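Kidondale Community Kitchen: Heating and Ventilation Refurbishment
Progress report to the Wustholm Fund
24 Aug 2026
Prepared by Boonsong Thongsuk, project officer

1. Position at the end of the period

Work is on programme in the kitchen and the main hall and behind programme in the rear store. The old gas boiler has been disconnected, drained and removed. The replacement heat pump is on its base in the side yard but has not been commissioned. The electrical supply upgrade was completed and the certificate is in the project folder.

The overall finish is still expected within the grant period. No change to the total award is requested.

2. Heating

All the old pipework in the main hall has been stripped out. Of the 44 metres of new flow and return pipe specified, 32 metres are fixed and pressure tested. The remaining length runs behind the serving counter and through the store, and cannot be fixed until the store wall has been made good.

Six radiators have been hung. Two were supplied with the valve connections on the wrong side and were exchanged by Testa at no charge. The exchange took nine working days, which used most of the float in this part of the programme.

The heat pump will be commissioned once the circuit is closed. The flow temperature will be set to 50 degrees at first and lowered over the autumn if the hall holds its temperature - the radiators were sized with this in mind.

3. Ventilation

The extract canopy over the cooking range is in place and the duct has been taken out through the north wall. Airflow readings were taken at three points along the canopy. Two met the design value. The reading at the east end was low, and the contractor, Okavach, has traced this to a damper fitted part closed. It will be reset and the reading repeated before the canopy is signed off.

Make-up air comes through two grilles in the corridor door. These are fitted but unpainted.

4. Rear store

When the old boiler flue was taken out, the plaster behind it was found to be damp to a height of 1.2 metres. The cause is a blocked gulley outside. The gulley has been cleared and the loose plaster removed. The wall needs to dry before it is replastered, and moisture readings are being taken each week. The last two readings were lower than the first but still above the level the plasterer will accept.

The cost of the extra plastering will be met from contingency.

5. Use of the building

The hall has stayed open throughout, with the kitchen closed. Cold food only has been served. Bookings for the side room were kept.

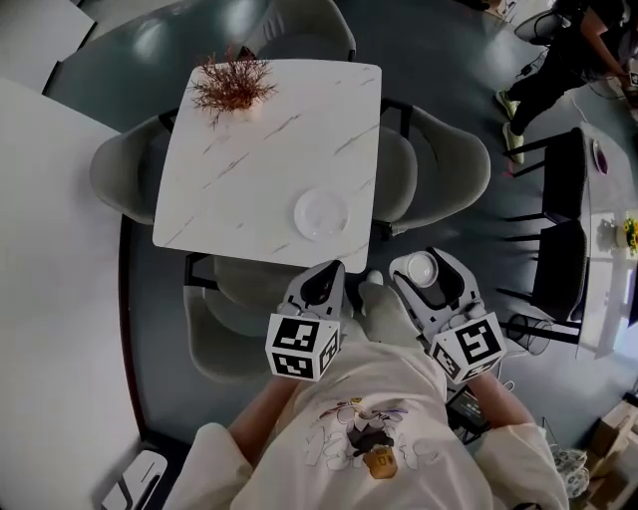 6. Spending

Spending to date is within budget under every heading except builder's work, where the wall repair has been charged. Retention on the ventilation contract is being held until the repeat reading is accepted. Invoices are attached as Annex A.

7. Next period

Replaster the store wall, subject to moisture readings.
Fix and test the remaining pipe.
Reset the damper and repeat the east end reading.
Commission the heat pump and train two keyholders on the controls.
Paint the corridor door and grilles.

The next claim will be submitted with the commissioning certificate.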